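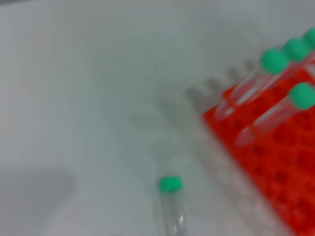
How to cook Mughal style chicken skewers on a charcoal grill

Posted in Grill Recipes, Charcoal. Leave a comment.

I get many letters asking why homemade skewers come out dry on the outside and pale in the middle. In most cases the marinade is fine and the fire is wrong. On this page I explain the method I use at home, on a simple kettle grill, with boneless chicken thighs. The marinade is in the Mughal style, which means yogurt, ground nuts, cream and soft spices. It is not very hot, so children usually eat it too.

You need a little patience. The meat must rest in the marinade for a night, or at least from breakfast until dinner.

What you need for the meat

800 grams boneless, skinless chicken thighs
1 tablespoon lemon juice
1 teaspoon fine salt
4 cloves garlic, crushed to a paste
A piece of fresh ginger as long as your thumb, grated

For the marinade

1 cup thick plain yogurt (Greek style is good)
3 tablespoons heavy cream
2 tablespoons cashews, soaked in warm water and ground smooth
1 tablespoon melted butter or ghee
1 teaspoon ground coriander
Half a teaspoon ground cardamom
Half a teaspoon white pepper
A pinch of saffron in one spoon of warm milk
1 green chili, without seeds, chopped very small

You also need 10 flat metal skewers. Round ones are cheaper, but the meat turns on them when you try to flip it, and you end up cooking the same side two times. If you only have bamboo, soak the sticks in water for an hour and put two sticks in each row of meat.

Preparing the chicken

Cut each thigh into pieces the size of a large walnut. Please do not cut smaller. Small pieces are done before they take any color. Leave a little of the fat on, it melts over the coals and gives a good smell.

Mix the pieces with the lemon juice, salt, garlic and ginger and leave them in the refrigerator for half an hour. After this time you will find some liquid in the bowl. Pour it away and dry the chicken lightly with paper towel. I skipped this step for years, and my marinade always slid down into the fire.

Now stir the yogurt until it has no lumps, add everything else from the marinade list, and taste it. It should be a bit too salty for eating with a spoon. Add the chicken, turn it well with your hands, cover the bowl and put it back in the refrigerator.

If your yogurt is thin, hang it in a clean cloth over the sink for two hours before you begin. The store brand in Orthorpe, where I live, is so watery that I lose almost half of it this way, so buy extra.

Building the fire

I use lump charcoal from Ukar. It lights quickly and does not leave much ash, but any lump charcoal you trust will do the work. Briquettes are also possible, only wait longer until they are gray all over. Do not use lighter fluid for this recipe. The yogurt takes the taste of it, and the saffron is lost.

Fill a chimney starter to the top and light it from below. When the upper pieces begin to turn gray, pour the coals on one half of the grill and leave the other half empty. This gives you a hot side and a resting side.

Check the heat with your hand, held a palm's width over the grate. On the hot side you should want to take it away after three or four seconds. If you must take it away at once, wait a little. If you can stay there and talk, add more charcoal.

Clean the grate with a brush, then rub it with half an onion dipped in oil. Hold the onion with a long fork.

Grilling

1. Take the chicken out of the refrigerator twenty minutes before cooking. Push the pieces onto the skewers so that they touch but are not pressed together. Let the extra marinade drip back into the bowl, and then throw that marinade away.

2. Lay the skewers on the hot side and close the lid with the vents half open. Do not touch them for three minutes. If you try to lift them early, the coating stays on the grate.

3. Turn them. You should see brown spots with some darker edges. Give the other side three minutes also.

4. Move all skewers to the resting side and brush them with melted butter. Only brush once. More butter makes flames, and the flames make soot.

5. Close the lid and cook for 9 minutes more, turning one time in the middle. The thickest piece must reach 165°F inside. I measure two skewers, one from the center and one from the outside, as they are often different.

6. Put the skewers back over the coals for the last half minute if you want more color. Stay with them — the cream burns fast.

7. Rest them on a warm plate for five minutes, loosely covered with foil.

Serving

I serve them with flat bread, sliced raw onion with lemon, and a green sauce of mint, cilantro and yogurt. The bread can be warmed on the resting side while the meat is under foil. A little chaat masala on top is nice, but taste the chicken first.

Leftovers are good cold the next day in a sandwich. I would not heat them again in the microwave, because the cashew coating becomes like rubber.

When something goes wrong

The coating fell off. Your chicken was wet, or the grate was not hot enough, or you turned too early.

The outside is black and the inside is pink. The coals were too strong. Move everything to the resting side, close the lid and give it more time — the black parts can be cut off with scissors.

The meat tastes sour. It was too long in the marinade. One night is enough, and two nights is already too much for thighs.

There is no smoke taste. Put one small piece of apple or cherry wood on the coals before step 2. Strong woods like hickory cover the cardamom completely.

Cooking in cold weather

I made this for the Proltside street supper in November, with wind from the side all evening. If you grill in such weather, use a chimney and a half of charcoal, turn the lid so the vent is away from the wind, and add four minutes to step 5. Warm the serving plate in the oven before you carry it outside.

Next recipe: grilled eggplant with garlic yogurt
Filed under: chicken, skewers, charcoal, marinades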